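Meten Room refit: second progress report
To: Iestyn Phillips, Edovness Community Fund
From: Viorica Radonjić, project lead
4 March 2026 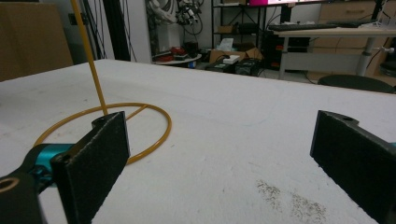 Where we have got to

I'm so pleased to be writing this one! When I sent the first report we were still working off borrowed trestles, and half our things lived in the corridor. We now have a proper room with a proper white worktable in it, and the desk side is up and running with its computer, so people can move between the two without packing everything away first.

The table has made the biggest difference. We went back and forth over white (it shows every scuff, and it already has a few) but it is so much easier to find small parts on a pale surface, and the room feels brighter for it. I would choose it again.

The black metal shelving is up too, and we are starting to use it. My aim is for anything that people need every day to live there, with the heavier cases lower down.

Spending

The grant was 2,284 pounds. We have spent 2,000 of it so far, on the worktable, the desk, the shelving and delivery. Ionescu gave us a fair price for the furniture and carried it up the stairs themselves, for which my back is very grateful. That leaves 284, and I have a quote from Duranico for 234 to cover storage tubs with lids, labels and a set of cable clips. I'd like to go ahead with it this month if you are happy. The remaining 50 would stay in hand for bits and pieces.

I have the receipts in order and can send copies whenever they're useful.

Still to do

The unpacking isn't finished. There is an open cardboard box on the floor by the shelving, and a big brown one on the other side of the room that I keep meaning to deal with. Some of what's left is packaging to flatten and some is kit that needs a home, and we have to go through it properly before anything goes to recycling.

Cables are the other job. There are bundles of black ones hanging down the wall, and a white one near the chair that I want clipped out of the way. The Duranico clips should sort most of that out. I'd also like a mat or tray for the worktable, as we get dark specks and crumbs of stuff on it and they do spread.

After that comes the labelling, which I am looking forward to far more than is reasonable.

How people are using it

We have had 5 open sessions since the table went in, and the mood has been lovely. People stay longer. They leave the wall side of the room to whoever needs the quiet, and the desk gets used for looking things up halfway through a job – we hadn't planned for that, but it works really well. One regular told me she used to spend the first part of each session just clearing a space.

We did have one grumble, about the chairs. They are the old ones and a couple of them wobble. I haven't put chairs in the budget, but I have asked the building office if there are any spare.

Next report

I expect to have the boxes cleared and the storage in place by the end of March, and I'll write again then. You would be very welcome to come and see the room before that, Iestyn – just let me know which morning suits and I'll put the kettle on.

Viorica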